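**Tray table setting** (also *traying*, or in older housekeeping manuals *grouping on a tray*) is the practice of keeping the small things that live on a table together on a shallow tray, so that they can be lifted off in one movement when the table is wanted for something else. It is most often seen on coffee tables, side tables and the small round tables used in shared workrooms. Its supporters credit it with a good deal. The evidence is thinner than the advice.

## Origin of the term

The practice is obviously older than any name for it. Trays have been used to carry and to hold for as long as there have been tables to put them on, and claims that a particular decorator or shop "invented" the idea should be read with care. The phrase *tray table setting* appears in the household leaflets of Zundden, a mail-order seller of baskets, which had a plain interest in the matter. A Zundden leaflet lists 34 uses for a single wicker tray. Several of them are the same use under different names ("letters," "mail," "papers for the day"), and at least two, including drying herbs, have nothing to do with tables.

## Materials

Wicker is the usual choice, though "wicker" describes a way of weaving and says nothing about what was woven. Willow, rattan, paper cord and plastic strand are all sold under the word. Sellers tend to pass over this. Buyers who want a particular material are advised to look at the underside, where the ends of the strands are normally tucked in and can be seen.

The arguments for wicker are that it is light and does not scratch a painted table top. The second claim depends on the tray. A rim bound with wire will mark paint as well as anything else, and the little feet glued to cheaper trays come off and leave the dried glue behind, which is worse. Wicker also holds crumbs. Advice to "simply shake it out" comes, one suspects, from people who have not had to shake out a tray that has been under a sugar bowl since August.

Metal and lacquered trays wipe clean but slide. Felt pads help for a while.

## Shape

A rectangular tray on a round table is the most common pairing and the one most often argued over. Decorating guides divide into those that call the contrast pleasing and those that would have round on round. Neither side offers much beyond taste. In practice the rectangle wastes the curved margin of the table, leaving four slivers too narrow for a plate but wide enough for a cup, while a round tray wastes its own edge as soon as a box is put in it. Most of what goes on a tray is boxes.

The Kollanby guide to small rooms gives a rule that the tray should be no longer than 72 percent of the width of the table. No reason for the figure is given, and it has been copied from one website to the next without anyone appearing to have tested it.

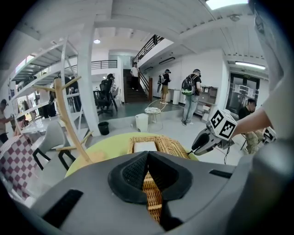 Guangming Tang, writing in to the newsletter *Lirkonach* about an article in favor of trays, objected that the whole business only moves the mess up by an inch. Put ten loose things on a tray, the letter went on, and you have ten loose things that are now harder to wipe around. Shufen Tang answered in a later number that this was true of a tray nobody ever picks up, and that the letter had described a habit and blamed the basket for it.

The exchange is often cited, usually by whichever side the writer already favors. It does mark out the real disagreement. A tray can make a table quicker to clear. Whether it makes people clear it is a separate matter.

## Claimed benefits

The figure most often repeated is that a tray saves 35 minutes of tidying a week. It can be traced to a Tkachenko catalog, where it stands without a source. The catalog does not say how large the household was, how many tables it had, or what was being counted as tidying. For a person living alone with one small table, a saving of that size would mean the table had been taking up far too much of the week to begin with.

More modest claims hold up better:

- A tray sets a limit. When it is full, something has to go back where it came from — provided the owner treats the rim as a limit, which many do not.
- Lifting one tray is faster than lifting several separate items.
- Rings from cups and jars land on the tray, unless the weave is open, in which case they land on the table anyway.

## What is kept on trays

Common contents include remote controls, coasters, matches, hand cream, pens, and a box or lidded tin for things too small to lie loose. The box is generally recommended. It is also where the trouble starts, as a closed box on a tidy tray can go unopened for a year.

In shared rooms the tray often has no single owner, and its contents drift. Labels are sometimes suggested. Reports of their success come mainly from the people who wrote the labels.

## Cost and care

Prices vary widely for trays that look much alike. A handwoven tray may cost nearly 100 dollars, and a machine-made one of the same size a small fraction of that. The handwoven tray is said to last longer. This is plausible where the rim is woven into the base, and less so where it has been stapled on, as it is on some costly ones.

Wicker made from plant fiber should be brushed, wiped with a barely damp cloth and left to dry away from a heater. Soaking is sometimes recommended to restore the shape of a warped tray. Results are mixed, and the bottom may sag more than it did before.

## See also

- Catchall
- Lazy Susan
- Basket weaving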